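Hirari Boxing Gym - Frequently Asked Questions

Last updated April. Short answers, we're busy. Ask at the desk if yours isn't here.

Do I need to know how to box?
No. Most people start from zero. Beginner class first, then we talk.

What do I bring?
Hand wraps, water, towel. Mouthguard once you start partner drills. Loaner gloves are fine for the first 2 weeks, after that get your own please.

What size gloves?
Bag work, 12 oz for most adults. Sparring is 16 oz, no exceptions. Winis sells both at the front, cash or card.

When can I spar?
When a coach says so. Usually a few months in. Headgear and mouthguard every time, groin protector too. Forgot one, you're on the bags that night.

Is there a parking lot?
Behind the building, shared with Khan Tire. Don't block thier bay doors. They tow.

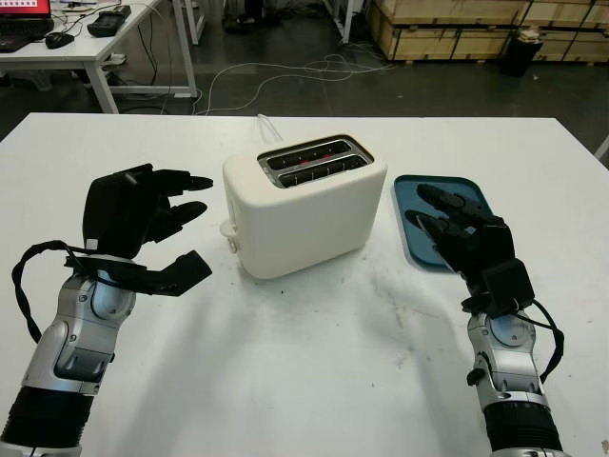 Can I compete?
Yes, if you want to. You'll need a registration book, a physical and coach sign-off. Start the paperwork early, the physical is what holds everyone up. Our next home show is the Trillorer Cup, amateurs only, three rounds.

How do tickets work for the Cup?
Hall holds 1,098. Fighters get first pick for family, the rest go on sale at 9 a.m. at the desk and online. No refunds if a bout falls through, cards change right up to the weigh-in.

How much is it?
$100 a month, all classes. Open gym included. Drop-ins ok, pay before you wrap up.

Can I freeze my membership?
Yes, email us before the 1st. Injuries we freeze right away, just send a doctors note.

Kids?
Ages 8 and up, 4:30 p.m. class. No sparring under 12.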